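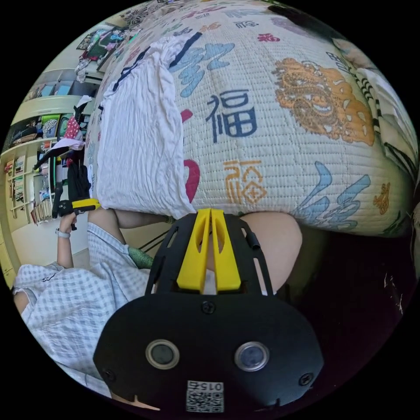
May, after lunch

Dye trials, cotton quilting. Picking up from where Gemechu left the madder pot, which is to say on my side of the bench with no lid.

Batch 21 came out of the Jeren bath looking like weak tea. The recipe promises "a soft apricot". I have eaten apricots. Fabric weight 100 g, scoured properly this time (I did it myself, with soda, and stood over it), alum mordant as before. Left overnight. The only thing I changed was the water, and I suspect that's the culprit: Plukton tap is soft enough to wash your hair in and madder likes a bit of chalk.

To try: same bath, pinch of chalk, keep it under a simmer. Yurii says the thermometer reads 6 degrees high. Yurii has also been using it to stir, so who can say. Checked it against the kettle and he's right about the 6, annoyingly. So everything marked 70 in this book since the start of the month was really 64. Have gone back and corrected in pencil.

Wadding is a separate misery. The Adams sample takes colour at the stitch lines and nowhere else, so you get a nice tidy grid of orange on a background of disappointment. Gemechu thinks size in the thread. I think cheap thread. We may be saying the same thing.

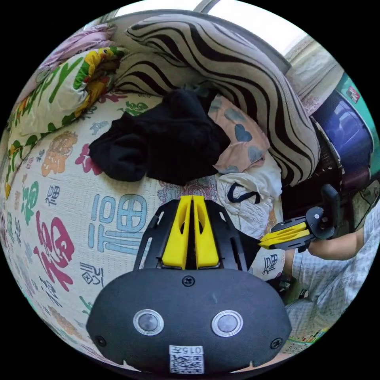 White quilted sheet on the bed.

Undyed cloth should be kept well away from the iron pot. One splash on lot 1273 and it went grey in a spot the size of a coin, and no amount of lemon juice has shifted it. Lot 1273 is now officially "test cloth", a promotion it didn't ask for.

Penero logwood arrived. Smells like a church. Not opening it until the sink is clear, and going by the sink that could be autumn.

Later, 4.40: chalk went in. Colour moved at once towards brick. Not apricot either, but a colour with some conviction. Swatch pinned opposite. Rinse water still running pink, will leave it soaking and look in the morning.

Need: chalk, second thermometer, something for Yurii to stir with.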